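Culolo planner stalls before grasp
Posted in: Control and planning

enivura_dev
Since the February build the planner waits 300 ms before each approach. Log shows 719 replans in one run. Cost weights unchanged.

ukau25
Your perception node is republishing the target pose at 50 Hz. Drop it to 25.

enivura_dev
Tried that. Same stall.

torque_limit
Rate is a red herring. Check the pose filter. Green lime on a white table should be an easy segment.

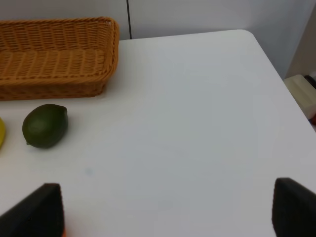
With the fingers open I'd freeze the target pose and plan once.

ukau25
Disagree. Freeze it and you miss any slip.

enivura_dev
Filter was off. Testing tonight.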